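August 2020. Towel rental at the Fengate pool ends next month, the parks office confirmed. Swimmers will have to bring their own from September on.

The rental fee went up to $2 last summer and still doesnt cover the laundry bill, says pool manager Natalia Varela. The pool owns 500 towels. Nearly 84 went missing since spring, most of them in the weeks after the side gate was fixed open. Washing is done across town in Besmont, by El Sherbiny Laundry, whose contract runs out anyway.

"We looked at a deposit. Too much cash handling at the desk," Varela said. No plans to bring rental back next season either.

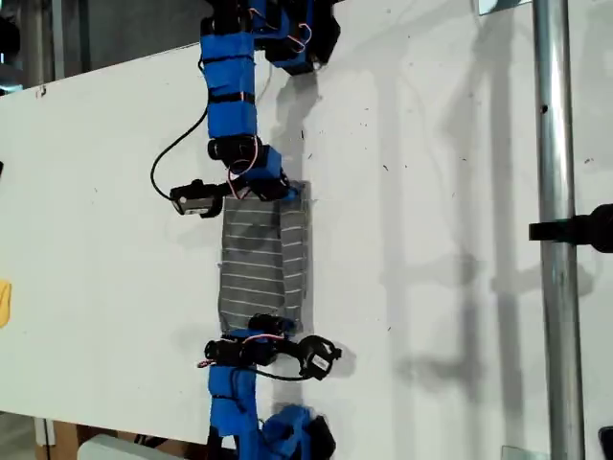
Fulgencio Ayala thinks a deposit would of worked fine, and that people who come straight from a shift are the ones who lose out. He'd pay double, he said, if it meant not hauling a damp towel home on the bus.

Others less bothered. Si-eun Byun swims most mornings and has always packed her own, the pool ones being too small to wrap around anybody over twelve. Her one request: more hooks in the changing rooms. The parks office says hooks are coming, no date yet.

What happens to the old stock? Some goes to the animal shelter in Vusthorpe, which put in a request back in spring. Worn ones get cut up for rags. 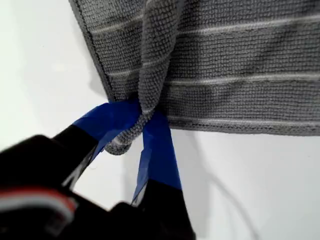
The rest will be sold at the front desk, cash only, first come first served. Price not set at press time. Lane passes are not affected and neither are lockers, though locker 54 is still out of order and has been for a while.

Anyone with a prepaid towel card can trade whats left on it for swim credit. Bring the card to the desk before the end of September. Lost cards can't be replaced.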